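Bamiter Forum > Software > Planning and Control
Thread: Drawer task, planner stops short of the handle

roald_o
Posted 2018-10-22

Running the Janov planner on the kitchen counter setup. The task is to open the drawer, put something in it, and close it. Opening works most of the time if I start from the home pose. Closing is where I lose runs. The planner finds a path to the pre-grasp, then the controller aborts with a joint tolerance error. In the log I sent to Virgilio it fails 12 times out of 40. Version is build 628, nothing patched. Wrist camera and one overhead view, both calibrated in June.
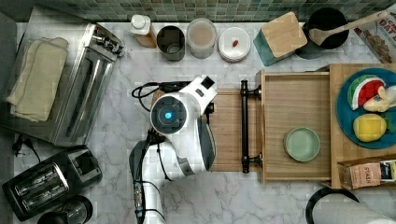
Category: Planning and Control
Tags: drawer, joint tolerance, wrist camera
Replies: 7

dumlao_dev
The joint tolerance error is usually not the planner. Check what the trajectory looks like at the last waypoint. If the time parameterization squeezes the final segment, the controller can't follow and gives up. Print the velocities for the last eight points and post them.

roald_o
Will do. They looked fine to me on the plot but I only looked at position.

v_ignacio
I read the log. I don't agree that it is timing. The aborts are all on runs where the arm came over the board first and then turned toward the drawer. That puts the wrist close to a limit before the approach even starts. The planner picks whatever IK solution comes back first and it has no idea the next move is a long pull. Seed the solver with the end pose of the pull, then work backward.

kettlebox
Do you have the cables in the collision model? Ours was a bare arm for a long time and we kept getting plans that were legal on screen and bad on the counter. We added a fat cylinder along the upper arm. Plans got slower but we stopped having to hit the stop button. 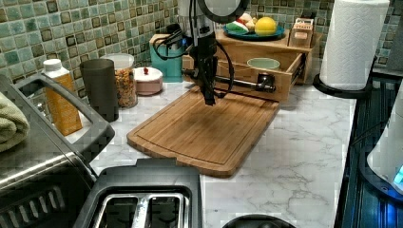

Also pad the stuff along the back wall as one single box. There is no point modeling each jar and canister if you never pick them up. One box checks faster and it doesn't change when somebody shifts a jar.

dumlao_dev
One big box is fine until you need to reach behind the drawer unit. Then you have thrown away all your free space. I would keep separate shapes and turn down the mesh detail.

kettlebox
He isn't reaching behind it. He is opening a drawer.

roald_o
Velocities printed. The last segment is steeper than the rest but within limits. I tried Virgilio's seeding on a few closes and got no aborts. Too few runs to say much. The other thing I want to sort out is handle detection. The handle is a black bar on light wood, so I assumed thresholding would be enough. From the overhead view it is. In the wrist view the fingers are black too, and the bar is shiny, so I get one blob or three depending on the highlights.

v_ignacio
Mask the gripper. It is fixed relative to the wrist camera, so a static mask works for the housing. For the fingers you need a mask per opening width. I store them at a few widths and take the next larger one.
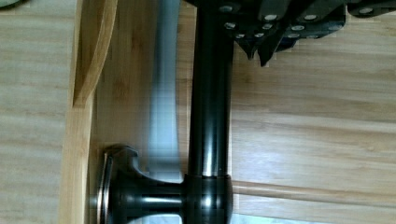

Then fit a line to what is left and ignore anything shorter than the bar. You know the length from the drawer model. Don't fit the posts, they pull the line sideways.

lernia_tom
Or skip vision for the last stretch. Move in slow, watch the wrist force, close when you touch. We do that at Lernia and the handle pose can be off by 8 mm.

v_ignacio
Works if the drawer stays put. A half open drawer moves when you touch it, and then your contact point is wrong.

lernia_tom
True for closing. I would still use it for opening.

roald_o
I'll do the mask first and leave force for later. I'll rerun the full set with seeding on and put the new log in this thread.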